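Rullside Civic Forum > City Hall > Boards and Commissions
Thread: Disclosure threshold for appointed board members, when does the clock start?

quillback_71
Posted Friday, 9:12 am

Looking for a reading of the gift disclosure rule as it applies to appointed (unpaid) members of city boards. The section says a member must file a supplemental statement within 20 days of "the reportable event." It does not define the event. For a single gift this is simple. For several small gifts from one source that add up past the threshold, I can see two start dates:

1. The date of the gift that pushes the total over.
2. The date the member learns the total is over.

The clerk's handout uses the first. The training slides use the second. Has the ethics board put anything in writing?

munireader
Posted Friday, 9:40 am

First one. The filing form has a line for "date threshold met," and there is no line for the date of knowledge. The form was adopted by the board as an attachment to its rules, so it carries more weight than slides.

Duyên Mạch
Posted Friday, 10:05 am

I would not lean on the form. An attachment can't add to the text of the ordinance, and the ordinance is silent. The advisory letter in the Onico matter dealt with a planning board member who received meals from one vendor over several months. The board counted from the last meal, but the member kept a log and knew the running total the whole time. The two dates were the same, so the letter doesn't settle the question.

quillback_71
Posted Friday, 10:22 am

Thanks. I had the Onico letter down as support for reading 1. I reread page 4 and agree it doesn't reach the point.

parcel_b
Posted Friday, 10:31 am

Does the value of each item count at retail or at cost to the giver? We had a vendor hand out kitchen utensils at a site visit and the members valued them three different ways.

Duyên Mạch
Posted Friday, 10:48 am

Fair market value on the date received. Cost to the giver is not used anywhere in the section. If the item isn't sold at retail, the member makes a good faith estimate and writes down the basis for it. For low-value items I do the following:

Step 1. List each item on its own line with the source and date received. Don't group items from different dates, even if they are the same kind of thing.

Step 2. Put the estimate and its basis next to the item. "Comparable item, local hardware store" is enough. Used items are valued as used. Keep a photo with the entry if condition affects the figure.
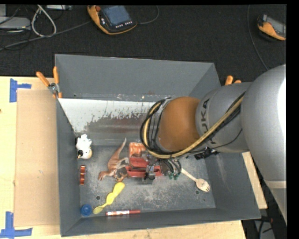

Step 3. Add the running total for each source after every entry. If the total passes the threshold, mark that line and enter the filing deadline in the margin.

Step 4. Keep the log with your copy of the annual statement. The retention period for the statement covers the supporting records too.

munireader
Posted Friday, 11:15 am

Step 3 assumes reading 1, by the way. If you are computing the total at each entry, knowledge and threshold land on the same day and the second reading never comes up.

Duyên Mạch
Posted Friday, 11:19 am

Correct, for anyone who keeps the log. The dispute is over members who don't.

hatchmark
Posted Friday, 12:02 pm

Going to disagree with munireader on the form. The ordinance says the board "may prescribe the manner of filing." A deadline is not a manner of filing. Under reading 1 a member can be late before finding out there is anything to file, for instance when a host reports the value of an event a month afterward. The slides were written by the same staff who process the complaints, and they picked knowledge.

munireader
Posted Friday, 12:30 pm

The late host report is covered by the extension request. You file it, attach the host's letter, and the deadline moves. Under reading 2 there is no incentive to keep a record at all. A member who never adds anything up never has a deadline.

hatchmark
Posted Friday, 12:41 pm

You could fix that with "knew or should have known." Most rules of this type have it.

munireader
Posted Friday, 12:44 pm

Ours doesn't. That would be an amendment.

parcel_b
Posted Friday, 1:10 pm

There was a draft amendment in January. Item 12 on the agenda, continued with no new date. I think the draft had the "should have known" language but I only have the agenda, not the packet.

quillback_71
Posted Friday, 1:26 pm

Found the packet in the Munis archive. The search box doesn't index scanned attachments, so you have to open the meeting and scroll to the staff report. The draft defines the reportable event as "the date on which the member knew, or with reasonable diligence would have known, that the aggregate value exceeded the threshold." The staff report says current practice is "not uniform" and cites no opinion either way.

Duyên Mạch
Posted Friday, 1:50 pm

Then the answer to your first question is no, nothing in writing. I would file by the earlier date and send the board a request for formal advice. Put the facts in and ask only about the start date. The Quách request came back unanswered on one point for the reason that it bundled three questions together and the board took up two.

hatchmark
Posted Friday, 2:08 pm

Agree on filing by the earlier date. Still think reading 2 is the better one.

quillback_71
Posted Friday, 2:15 pm

Sending the request this afternoon, start date only. The intake form is number 991 if anyone else needs it. I'll post the reply in this thread when I have it.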